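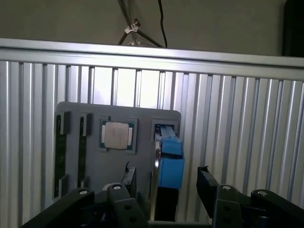 OK, notes for the open day talk. Slow down at the start, I always rush it. Wait until the people by the coffee have sat down.

Hi everybody, thanks for giving up part of your Sunday. I'm the one who runs the assembly cell at Koivisto, and I've been asked to tell you how a visit to somebody else's shop in December ended up changing what you're going to see next door today.

So, the visit. Oratile Pillay and I drove over to Dreker for what they called a demonstration morning. I had low expectations! Most demos I've been to are a robot moving a foam block from one spot to another while somebody in a nice shirt talks over it. At Dreker they let us stand right up at the line with the operator, and they let us ask for things. Oratile asked the guy to nudge the part tray over by a finger's width and run it again. He did it. It missed. And he just said "yep, that's what it does" and showed us how they dealt with it. I learned more from that miss than from the whole slide deck.

(Pause here. Somebody usually laughs.)

What we took home was pretty simple. We'd been teaching our cell every position by hand and then praying nobody bumped the table. So when we got back we started over on the job you'll see today, which is computer parts. Memory modules, a processor, small fiddly stuff. Each kind of part gets its own holder on one gray plate. The two memory modules stand upright in their slots, the processor sits in a square recess with little tabs at the corners, and the gripper comes in from there with a camera riding along at the wrist.

Say something about why computer parts. People always ask. My answer: they're light, they're easy to damage, and everybody in the room has some idea of what they are. If I show you a hydraulic valve I lose half of you. If I show you a memory module, your kid says "hey, that's in our computer."

Next bit is the fingers, and I could talk about fingers all day, so keep it to two minutes - Valtteri has promised to wave at me from the back. Valtteri Honkanen built the grippers' first set of test routines, and he's the one who got stubborn about small parts. A processor is nice and square, there's plenty to grab. A skinny little part with a pin sticking out of it is a whole other story. You've got hardly any surface, you have to know which way it's facing, and if you squeeze like you would on something bigger you're going to have a bad afternoon. We ran 1,000 practice picks before I'd let anybody outside the team watch. We logged 172 misses. I put that number on the door of the cell, and a couple of people told me to take it down before the open day. It's still there, go look.

Most of the misses were in the first week, by the way. We had the approach angle wrong and I was sure it was the software. It was the angle. Sorry again, Valtteri.

(If there's time, tell the story about the label printer. If not, skip it.)

Then the part about planning. We keep the job list in Olau and the run logs in Jevov, and those two didn't talk to each other until this summer, so for months I was copying stuff across by hand on Friday afternoons. If you're thinking of setting up something like this at your own place, please sort that out first. It's boring and it'll save you so much grief.

Now, practical stuff for today. The cell is through the double doors on the left. Groups of eight or so, please stay behind the yellow tape, and yes, kids can come up front. Oratile is running it and she'll take requests, same as they did for us at Dreker. Ask her to move the plate! She's expecting it. It might miss, and if it does she'll talk you through what happened and run it again.

One more thing I want to get in. A lady at the last open day asked me whether I get bored watching it. I don't. I still stand there with my coffee and hold my breath when the fingers close on the small ones.

Questions. Repeat each one into the mic before answering, the back row couldn't hear last time. If somebody asks about cost, send them to me afterward. First group goes in at quarter past, and the coats can stay on the chairs.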